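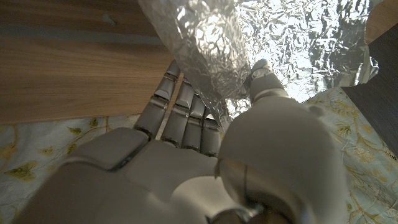
Setting a grip limit for thin, crinkly things
by Revathi Gounder

Before you let a robotic hand near foil, please write your grip limit down first! I know it feels fussy (I grumbled too when we started doing it at Priltska), but a number on paper saves so much arguing later.

Start with the hand open and the speed turned down low. Close the thumb toward the fingers in small steps, and stop at the first step where the foil stays put under a gentle tug. Write that step down, then do the whole thing again until you have 9 readings. Our rule is to take the middle one and add 3 steps, never more, and that becomes the limit for the day.

Keep your own fingers away while the hand is powered, even if it's only a quick smoothing of the foil. Use the stop button, wait for the joints to settle, then reach in.

Crumpled strips and flat sheets each get their own limit, so label them clearly in the log. If you change the fingertips or the tablecloth underneath, start over from the first reading, and initial the new page.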